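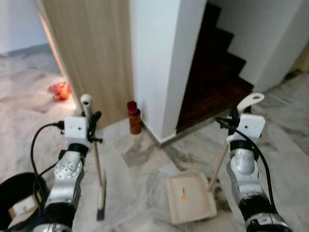 From: Constanza Mansilla
To: Hollstead Folklore list
Date: 2024-09-06
Subject: Re: The lantern man on Senik Lane

Gangadharan Joseph wrote:

> I have been trying to pin down the lantern man story for the
> county page and I keep finding different versions. The one I
> grew up with has him standing at the ford on Senik Lane, holding
> the light low, and if you stop to speak to him the lamp goes out
> and you are facing the other way. My uncle always put him at the
> top of the hill by the old Vasylenko farm. Does anyone know which
> is earlier, and was there ever a real person behind it? I have
> also seen it said that 13 people drowned at the ford, which seems
> a lot for such shallow water.
>
> Gangadharan

I can help with some of this, though not all.

The hill version is the older of the two as far as I can find. It is in a typed set of parish notes that a former schoolmaster left to the reading room. He says he had it from a carter's widow. In her telling the man has no lantern at all. There is only a light moving along the hedge on the farm side, keeping pace with the cart, and it stops at the gate. The horse would not pass the gate until the light had gone. She doesn't say what it was and he doesn't seem to have asked her.

The ford comes in later. The first mention I have is in a walking guide, which gives it two short paragraphs and calls him the Senik Lantern. I suspect the writer moved him downhill to suit the route, as the walk never goes near the farm. After that everyone copies the guide, including the bit about facing the other way.

On the drownings, I have been through the burial register for the years people usually mention and found 2 entries marked as drowned. One of those was at the mill and not the ford. I have no idea where 13 comes from. It may be in a newspaper I haven't seen, so please don't take this as settled.
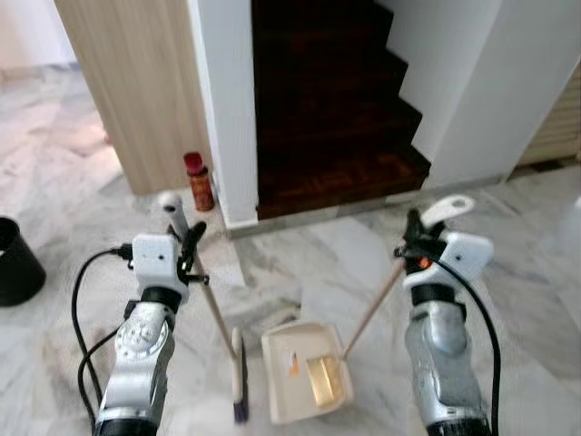
Broom on the marble floor, bristles down.

As for a real person, there was a night watchman employed at the farm during the sheep thefts, and he did carry a lamp. His name isn't given. He was paid for five weeks and then drops out of the accounts. I would not build much on that, but it is the only lamp I have found on that hill.

One more thing for the county page. There is a very similar story at Vasitholm, some 20 miles off, where the light follows the river bank and stops at a stile. The horse refuses there as well. I walked both in July, starting just before dark, and the two lanes do look alike - sunk between high banks, with a bend that hides whatever is ahead until you are nearly on it. A cyclist coming round with a lamp gave me a proper fright at Vasitholm.

If your uncle is willing, could you write down exactly how he tells it? Even small things would help, such as which side of the lane the light is on and whether the man says anything. I can copy the schoolmaster's pages for you next time I am in the reading room. They are faint but readable.

Constanza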